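Re-oiling a Tabletop

Wipe the top with a damp cloth and let it dry for 5 hours. Sand along the grain with 240-grit paper, then vacuum the dust. Do not sand across the grain; the scratches show once oil is applied.

Pour a small amount of Zondau hardwax oil onto a lint-free pad. Work in strips from one end to the other. Remove any oil still on the surface after 13 minutes.

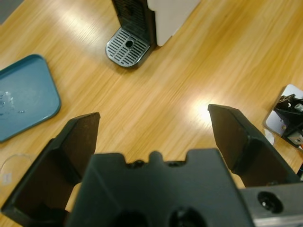

Light wood with a honey-orange grain.

Leave the top uncovered overnight. Apply a second coat the same way. Keep hot dishes and standing water off the surface for 42 hours after the last coat. Lay used pads flat outdoors to dry before disposal, as oily cloth can self-ignite.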